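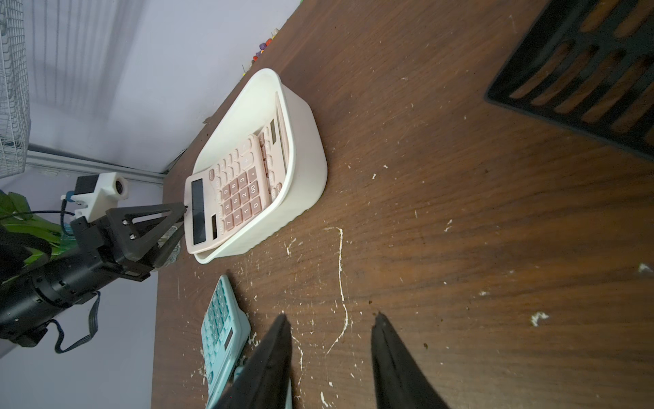
From: Felicja Szczepańska
To: Prelard users list
Date: 11/25/20
Subject: Re: [prelard-users] How many demos before you train? And what do you throw out?

Iulian Căpraru wrote:

> Hi all,
>
> We are setting up our first two-arm collection at Niketti and would
> like to hear from people who have done a full round with the Prelard
> stack. We have done single-arm pick and place before, never anything
> where both arms work on the same table.
>
> 1. How many episodes did you collect before the first training run
> that was worth looking at?
>
> 2. Do you tidy the table between episodes or leave it as it is?
>
> 3. How do you decide that an episode is bad? We have three operators
> and they do not agree with each other.
>
> 4. Is it worth recording the wrist cameras if you already have a good
> fixed one? Storage is a problem for us.
>
> Thanks,
> Iulian

Hi Iulian,

We are in the middle of the calculator task now, so I will answer from that. Gion Camenzind and Svenja Kuster do most of the driving, and I do the review and the training runs. The task text we use is "put the calculators in the white bin." The calculators are desktop ones with big keys, in pink and light blue. Two arms, one fixed camera, one camera on each wrist.

I will take your questions in order and then add a few things you did not ask.

1. How many episodes

We ran the first training at 188 episodes. The policy reached for the right objects and that was all I could say for it. It would go to a calculator, close a little too early, and then hover. At 325 it was worth looking at. We are now at 1023 recorded episodes in total, before review, and the count that goes into training is lower than that.

I would not wait for a big number before you train. The run at 188 was bad, but it showed us that one wrist stream was being written with a time offset against the joint states. We had looked at plenty of episodes by eye and missed it. Gion had to re-export everything from the raw logs, and it would have been much worse to learn this at 1023.

So my advice is to train early, on whatever you have, and treat the result as a check of the pipeline.

2. Tidying the table

We do not clean between episodes. We reset the objects that are part of the task and leave the rest.

Our table has white flecks and crumbs on it, scuffs in the wood, and small colored bits along the back edge by the wall. There is a vase with tulips and a rose at the back left, and a wire basket on the wall with a flower seed packet in it. None of that is in the task text, and it stays in the recordings. In our first round, which was in May, we worked on a bare clean surface, and the policy got noticeably worse the first time somebody put a mug down next to the bin.

What we do change on purpose is the position of the bin, the angle of the bin, which calculators are in it at the start, and how the loose one is lying. Svenja keeps a sheet with the start layouts and crosses them off. Before the sheet, people thought they were placing things at random, but when I plotted the start positions they were nearly all in the same two spots, both easy ones for the right arm.

If you take only one thing from this mail, make it the layout sheet. It is one page and it did more for us than any change to the model.

3. What counts as bad

We had the same trouble with operators not agreeing. Urs Tanner wrote a short rule list and we have kept to it since. I am copying it from our wiki with the in-house parts removed.

- The episode starts with both arms at rest and ends with both arms at rest. If the operator stops early, it goes out.

- A missed grasp followed by a good one stays in. Mark it "retry".

- More than two missed grasps on the same object, it goes out.

- If a calculator is pushed off the table, it goes out.

- Arms touching each other, it goes out, even if it was light and nothing moved.

- Long pauses while the operator is thinking get trimmed if they are at the start. In the middle of an episode, the whole thing goes out.

- Two calculators stacked in the bin, with one sticking out, still counts as done if it rests there after the gripper opens. We argued over this one for a long time. Svenja wanted them flat. I wanted the rule to be something a reviewer can decide from the video in a few seconds, and "flat enough" was not that.

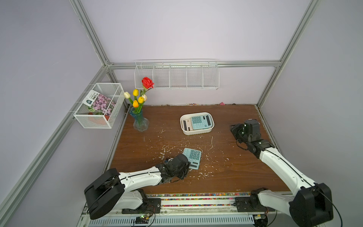 - If a hand comes into any camera view, it goes out. No exceptions, including at the very end.

The retry rule is the one I would argue for hardest. In our first round we kept only clean episodes, and the policy had no idea what to do after a miss. It closed on air and carried the air to the bin. With the retries in, it goes back down. It does not always get the calculator the second time, but it goes back down.

Each episode is reviewed by one person who did not drive it. Every twelfth episode is reviewed by two people, and if they disagree we talk about it at the end of the session and change the wording of the rule if needed. I chose 12 for no better reason than that it fit the number of rows on the review page.

4. Wrist cameras

Yes, record them. The fixed camera tells you where the arms are and which object is which, but once a gripper is down over a calculator it hides a good part of it, and the question at that moment is whether the finger is beside the case or on top of the keys. From the fixed camera I often cannot tell, and I doubt the policy can.

The wrist view can give you that. You see the finger against the keypad, and often you can read the key labels next to it, so you know which end of the calculator you are at. It also sees a good deal of what the other arm is doing when both work close together, so for a two-arm task you get more out of it than you did with a single arm. 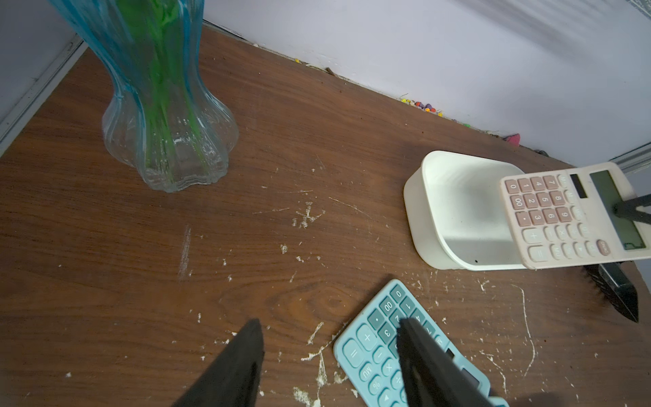

The fingers themselves are often blurred in our wrist streams and we have stopped worrying about it. What matters is the surface behind them. We tried a shorter focus setting so the fingers were sharp, and then the table was soft and the results were worse, so we went back.

On storage: we keep the raw wrist streams only until the episode has passed review, and after that only the resized version that training uses. The exporter has an option for this but it is off by default. Check that your time stamps are copied over with it. Ours were not at first (see under 1).

5. Things you did not ask

Operator time. We drive for short blocks and then swap. When one person drives for a whole afternoon the episodes get faster and sloppier, and you can see it in the retry marks. Gion is the exception but I would not plan around Gion.

Left and right. Decide before you start which arm picks what, or decide that it is free, and write it down. We left it open without saying so. Gion used the nearer arm each time and Svenja preferred the right one whenever it could reach. The policy learned both and would start moving both arms toward the same calculator. We now say "nearer arm, and if it is a tie, right." Older episodes that break this are still in the set, with a lower weight. I have not had time to test whether it would be better to drop them.

Both arms at once. It is fine for one arm to be holding a calculator over the bin while the other is already at the next one. We had a rule against it at first, to keep things simple, and took it out again. The episodes were long and most of that length was one arm standing still, and the policy became very good at standing still.

Cables. Look at the wrist cables before every session. Loops hanging near the gripper will end up in the wrist view sooner or later, and a cable that moves differently from one day to the next is one more thing the model has to learn to ignore. I keep meaning to ask Frei for shorter ones.

Object choice. Calculators were Urs's idea. They are flat and rigid, and the keys give the wrist camera something to look at. The trouble is that a flat thing on a flat table is hard to get under, so almost all our grasps are across the narrow side with the case a bit tilted. If your objects are taller you will have an easier time, and you may get something useful with fewer episodes than we did. I would not read our numbers as a guide for, say, cups.

Naming. Put the layout number in the episode name. We put it in a separate file and the two went out of step twice.

I can send you the layout sheet and the review page as they are. Both were made for our table, so the positions will mean nothing to you, but the columns might save you an hour. The people at Grolosari already have a copy and they changed the review page quite a bit, so it may be worth asking them for their version too.

One question back to you: how are you resetting between episodes? With us it is done by hand by whoever is not driving, and it now takes longer than the episodes themselves. If anyone on the list has the arms doing their own reset for a task like this one, I would like to hear how far you got with it and whether you train on the reset episodes as well.

Regards,
Felicja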